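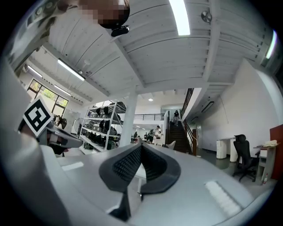
Filed under: Data > Manipulation > House Rules

# Gekora handheld set: README and recording rules

Hi, I'm Pao-chu Hung and I look after this set. If you only want the numbers, there are 1,641 episodes in the July release, recorded by 12 operators across 51 tasks. The rest of this file is the rules we record by, because most of the mail I get is about why an episode was kept or dropped, and I'd love to write that answer once (and then never again!).

## Before you record

Wipe the finger pads. The little bumps hold on to lint like you wouldn't believe, and a linty pad slips on anything glossy. Dry cloth only, please – Joaquín Toledo tried a solvent on the old pads and they went shiny within the week.

Check both markers. They should be flat, with the whole white border showing and no tape over the black part. If a corner has lifted, swap it and redo the calibration clip. Don't press it back down with your thumb and hope. I've done that, and it cost us an afternoon at Ustness.

Then open and close each gripper all the way, twice, slowly. The conversion script looks for those two closes to set the zero for finger width. One close and it guesses, and its guesses are bad.

## While you record

- Start and end with both grippers at rest.
- Work at the speed you'd use at home. Fast hands make blurry clips.
- If you drop something, pick it up and keep going. Recoveries are useful and we tag them `recovered`.
- If someone talks to you, finish the episode first.
- Stop after 25 episodes and take a real break. Somkiat Pongsiri pushed for this one and he was right, you can see the wrists getting lazy in the older sessions.

## People in the room

We record in rooms that people use, so folks walk through, sit nearby, come down the stairs. That's fine and we don't clear the floor for it. What we do insist on:

1. Everyone who works in the room gets told before the first session, in plain words, what's recorded and where it goes.
2. Faces are pixelated before anything leaves the Gillolside server. The operator's too.
3. Audio is stripped at import. No exceptions, even for the funny ones.
4. If you ask to be removed, the whole episode goes. We don't trim around you.

Screens and paperwork get turned away or covered. If a badge or a letter is readable, mark the episode `hold` and let me look at it.

## What gets dropped

Lost tracking for more than a second, a missing calibration clip, a finger width that goes negative, or a task label that doesn't match what happened. I don't drop episodes for being ugly. Version one was far too tidy and the policies trained on it fell over the moment a chair moved.

## Known problems

Ceiling lights still throw off exposure when a gripper tips up. The left and right clocks drift a little in long sessions, so use the `synced` folder unless you enjoy pain. Task names from the Sutanto sessions mix "bag" and "backpack" and I haven't merged them yet.

## Comments

**Hilkka Saarela:** Do the two closes have to come before the calibration clip or after? Our loader seems to want them first.

**Pao-chu Hung:** First, yes. I'll fix the order in the text, thanks!

**Thongchai Jaidee:** We borrowed the removal rule for our own set. Dropping whole episodes hurt less than I feared. Any plan to publish the `hold` criteria?

**Joaquín Toledo:** For the record it was one pair of pads.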